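**중간 보고: 양팔 로봇 사무실 정리 키트 검토 (폐기물 봉투 작업 중심)**

수신: Mwende Urio 팀장님
작성: 소승우 (시설자동화 검토 담당)
날짜: 03/02/2022

팀장님, 지난 통화에서 말씀드린 대로 Valteck의 사무실 정리용 양팔 키트 검토가 절반을 조금 넘겼습니다. 먼저 결론부터 적자면, 기대했던 것보다 훨씬 재미있는 물건입니다! 아직 안 되는 것도 분명히 있고 그 부분은 아래에 그대로 적었습니다만, 처음 상자를 열었을 때의 반신반의하던 마음은 거의 사라졌습니다.

### 지금까지 한 일

키트는 팔 두 개와 그리퍼 두 개, 이동 받침대, 머리 쪽 카메라, 그리고 Rustwood라는 이름의 조작 소프트웨어로 구성되어 있습니다. 설치에는 이틀을 잡아 두었는데 하루 반 만에 끝났습니다. Ewan Ellery 씨가 배선을 맡았고, 저는 네트워크와 계정 설정을 했습니다. 설명서의 케이블 번호가 실제 커넥터 표시와 한 군데 맞지 않아서 오전을 통째로 썼는데(7번과 11번이 뒤바뀌어 있습니다), 업체에 알렸더니 그날 오후에 수정본이 왔습니다. 이런 대응은 점수를 주고 싶습니다.

검토 계획서에 적었던 작업은 모두 9가지입니다. 그중 책상 위 컵 모으기, 의자 밀어 넣기, 종이류 분류, 휴지통 봉투 교체까지 네 가지를 실제로 돌려 보았고 나머지는 다음 기간에 진행합니다. 순서는 Musyoka Kashindye 씨의 제안대로 쉬운 것부터가 아니라 업체가 가장 자신 없어 하는 것을 앞쪽에 섞었습니다. 덕분에 봉투 교체를 일찍 만났고, 이번 보고의 대부분이 그 이야기입니다.

### 봉투 교체 작업

봉투 작업은 사람에게는 생각할 것도 없는 일인데, 로봇에게 시켜 보면 이렇게 많은 판단이 들어 있었나 싶습니다. 얇은 비닐은 잡을 때마다 모양이 바뀌고, 입구가 어디인지도 매번 다시 찾아야 합니다. 저희는 이 작업을 세 구간으로 나누어 기록하고 있습니다. 봉투를 집어서 통 앞까지 가져가는 구간, 뚜껑을 여는 구간, 봉투를 벌려 테두리에 씌우는 구간입니다. 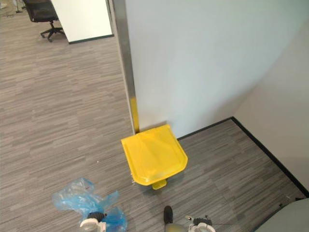

Valteck의 기본 그리퍼는 손가락 끝이 생각보다 섬세합니다. 서류 한 장을 책상에서 집어 올릴 때 처음 보고 다들 박수를 쳤는데, 비닐에서도 그 장점이 그대로 나옵니다. 왼쪽 그리퍼가 파란 반투명 봉투를 맡고 오른쪽은 비워 두는 배치가 지금 저희의 기본 시작 자세이고, 노란 페달식 휴지통은 두 손 사이의 앞쪽에 옵니다. 이렇게 두면 조작자가 머리 카메라로 뚜껑과 양손을 한눈에 볼 수 있습니다. 페달은 뚜껑 앞쪽 아래에 일부가 가려져 잘 보이지 않기 때문에, 지금은 페달을 쓰지 않고 빈손으로 뚜껑을 드는 절차를 기준으로 평가하고 있습니다.

첫째 구간은 이미 믿고 맡길 만합니다. 이동 중에 봉투가 바퀴 쪽으로 늘어지는 일이 초반에 있었지만, 팔을 조금 높게 드는 자세를 저장해 두고 나서는 다시 생기지 않았습니다.

둘째 구간은 조작자에 따라 차이가 큽니다. Elikem Dankwa 씨는 첫날부터 뚜껑을 부드럽게 들어 올렸고, 저는 사흘째에야 겨우 따라갔습니다. 손목을 안쪽으로 살짝 돌린 다음 뚜껑 모서리 밑으로 손가락을 넣는 것이 요령인데, 말로 들을 때와 직접 해 볼 때가 전혀 다릅니다. 휴지통이 벽에 바짝 붙어 있으면 뒤쪽 여유가 없어 뚜껑이 끝까지 젖혀지지 않는 경우도 있었습니다.

셋째 구간이 아직 숙제입니다. 봉투 입구를 벌리는 것까지는 되는데, 한쪽을 테두리에 걸고 반대쪽을 당기는 순간 처음 걸어 둔 쪽이 빠져 버립니다. 그래도 지난주에는 연달아 네 번 성공한 적이 있어서 그날 점심은 다들 꽤 들뜬 분위기였습니다. 그때의 기록을 다시 돌려 보니 당기는 속도를 평소의 절반 정도로 낮췄더군요. 다음 기간에는 이 속도를 고정값으로 넣고 다시 측정하겠습니다.

### 소프트웨어

Rustwood는 하드웨어보다 더 마음에 듭니다. 시범 동작을 저장하고, 이름을 붙이고, 나중에 구간별로 잘라서 다시 불러오는 과정이 정말 간단합니다. 이번 기간에 저장한 시범 동작은 2,000건이고, 네 가지 작업 모두에서 모았습니다. 파일이 깨지거나 사라진 경우는 한 건도 없었습니다.

아쉬운 점도 적어 둡니다.

- 한국어 메뉴에서 '중지'와 '일시정지'가 같은 단어로 번역되어 있습니다. 안전과 관련된 문제여서 바로 수정을 요청했고, 그때까지는 영어 메뉴를 씁니다.
- 기록을 두 사람이 동시에 열면 나중에 저장한 쪽의 메모만 남습니다.
- 왼팔과 오른팔의 힘 그래프 색이 너무 비슷합니다. 사소하지만 하루 종일 보고 있으면 눈이 아픕니다.

비교 대상인 Indance의 제품은 시연만 받았고 아직 직접 만져 보지 못했습니다. 시연에서는 이동 속도가 더 빨라 보였지만 저희 사무실의 카펫 바닥에서 같은 결과가 나올지는 모르겠습니다. 같은 바닥, 같은 휴지통으로 돌려 봐야 공정한 비교가 될 것 같습니다.

### 일정과 비용

일정은 계획보다 이틀 앞서 있습니다. 설치에서 아낀 반나절이 컸고, 컵 모으기 작업이 예상보다 빨리 안정된 덕도 있습니다. 누적 운용 시간은 거의 200시간입니다. 그동안 교체한 부품은 손가락 끝 패드 한 벌뿐이고, 예비품이 키트에 들어 있어서 추가 비용은 없었습니다.

소모품 예산에서는 비닐봉투가 의외의 항목이었습니다. 연습에 쓰다 보면 찢어지기 전에 먼저 늘어나서 입구 모양이 달라지고, 그러면 결과를 비교하기 어려워집니다. 지금은 봉투 하나를 정해진 횟수만 쓰고 바꾸고 있습니다. 금액은 크지 않지만 다음 분기 예산표에는 따로 한 줄을 만들겠습니다.

### 다음 기간에 할 일

1. 봉투 씌우기 구간을 낮춘 속도로 재측정
2. 휴지통과 벽 사이 간격을 바꿔 가며 뚜껑 열기 시험
3. 남은 다섯 가지 작업 착수 (택배 상자 옮기기부터)
4. Indance 장비 대여 조건 협의
5. Ndung'u 층 사무실에서 하루 시범 운용

5번은 팀장님의 승인이 필요합니다. 그 층은 통로가 좁고 책상 배치도 달라서, 저희 층에서 저장한 동작이 얼마나 그대로 통하는지 볼 수 있는 좋은 기회라고 생각합니다. 층 담당자와는 이미 이야기가 되어 있고, 업무에 지장이 없는 오후 시간대로 잡을 예정입니다.

### 요청 사항

조작자를 한 명 더 배정해 주실 수 있을지 여쭙니다. 지금은 Elikem 씨와 제가 번갈아 맡고 있는데, 둘 다 손에 익어 버려서 처음 쓰는 사람이 어디에서 막히는지가 잘 보이지 않습니다. 로봇 경험이 없는 분이면 오히려 좋겠습니다. 교육은 하루면 충분하고, 제가 맡겠습니다.

최종 검토서는 5월에 제출하겠습니다. 그 전에라도 시간이 나시면 한번 내려오셔서 직접 조작해 보세요. 조작석 예약은 Ewan 씨에게 말씀하시면 됩니다.

소승우 드림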